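3.2 Collecting the laundry demonstrations

The laundry tasks were recorded at the Fotthorpe site between June and the end of the autumn. Two operators, Stavros Drakos and Dayana Espinoza, did nearly all of the recording. Each worked a pair of leader arms by hand while the follower arms copied the movement, and each episode was saved with the joint positions, the gripper openings and the camera streams. An episode began when the operator pressed a foot pedal and ended when they pressed it again.

We recorded four tasks in this group. Taking small items down from a clip rack was the slowest to collect. Socks turn on the clip when touched, and an operator who closes the gripper too early pushes the sock away and has to start the approach again. We kept these second attempts in the data as long as the operator recovered without putting the leader arms down. Episodes in which an item ended up on the floor were marked and left out of training, but they remain in the release. 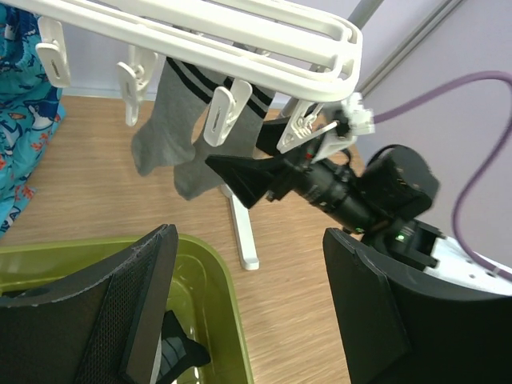 Figure 3. Wrist camera view from the clip rack task, with two striped socks hanging from the rack and the second arm reaching in from the right.

Operators were given a written goal for each episode and no instructions about how to reach it. Drakos tended to hold the item near the toe and pull down, while Espinoza took it close to the clip. We did not try to make the two styles agree. A policy trained on one operator only did worse on the rack positions used by the other (Section 5.1), so both sets were mixed in equal shares for the main runs.

The starting layout was changed between episodes. Before each one the operator moved the rack, turned it by a small amount, or swapped the items on it, following a list printed by the Olach scheduling script. Early on, the list was often ignored when the session was running late - the first 92 episodes have almost the same rack position and were dropped for that reason.

After filtering, the laundry group holds 3243 episodes, of which 686 come from the clip rack task. Every episode was watched once at double speed by the operator who had not recorded it, and given a label of complete, partial or failed. Where the two disagreed, the lower label was kept. The labels were frozen on 11 December 2023 and all results in Section 5 use that version.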